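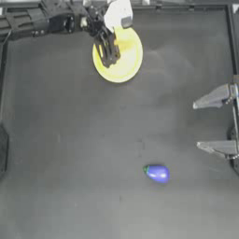
3.2. Trayectorias de aprendizaje y entrada en la profesión

Las entrevistas se realizaron en mayo con músicos de jazz en activo que habían empezado a tocar en público antes de cumplir los 20 años. La pauta constaba de 8 bloques temáticos, de los cuales en este apartado se analizan dos: el aprendizaje del repertorio y el primer contrato remunerado. Las transcripciones se codificaron por separado y las discrepancias entre codificadores se resolvieron en una segunda lectura.

El aprendizaje de oído aparece en casi todos los relatos como la vía principal, incluso entre quienes pasaron después por un conservatorio. Valdemar Kirkegaard, contrabajista, recuerda que durante dos inviernos copió líneas de bajo de una casete grabada de la radio y que solo supo los títulos de los temas cuando ya los tocaba de memoria. La partitura llega más tarde y suele cumplir otra función: fijar arreglos para formaciones que cambian de miembros con frecuencia. En el cuarteto Woven, por ejemplo, se conservaban carpetas con las partes de cada instrumento, corregidas a lápiz por los sucesivos titulares.

El segundo bloque muestra más variación. Para una parte de los entrevistados, el primer contrato fue una sustitución avisada con pocas horas de antelación. Para otros fue un puesto estable en una orquesta de baile, con un repertorio que apenas coincidía con el que estudiaban en casa. Þröstur Þórarinsdóttir, pianista, trabajó tres temporadas en la sala Rundon, donde el cuaderno de la casa reunía 200 canciones y el director podía pedir cualquiera de ellas en cualquier tonalidad. «Allí aprendí a transportar», explica. «Lo demás lo había aprendido con los discos.»

La Figura 2 resume la relación entre ambos bloques. Quienes entraron por la vía de la sustitución mencionan con mayor frecuencia las sesiones informales como lugar de contacto; quienes entraron por una orquesta citan a un profesor o a un familiar. La diferencia se mantiene al separar a los pianistas del resto de instrumentistas, aunque el grupo es pequeño y conviene leer el dato con cautela.

Figura 2. Vía de acceso al primer contrato según el contacto que lo facilitó. Elaboración propia a partir de las entrevistas.

Queda fuera de este análisis la cuestión de los ingresos. Varios participantes dieron cifras — a veces muy precisas, como las 300 coronas por noche que se pagaban en el club Toft —, pero las épocas y las monedas no son comparables sin un trabajo previo de conversión, que se aborda en el apartado 4.1.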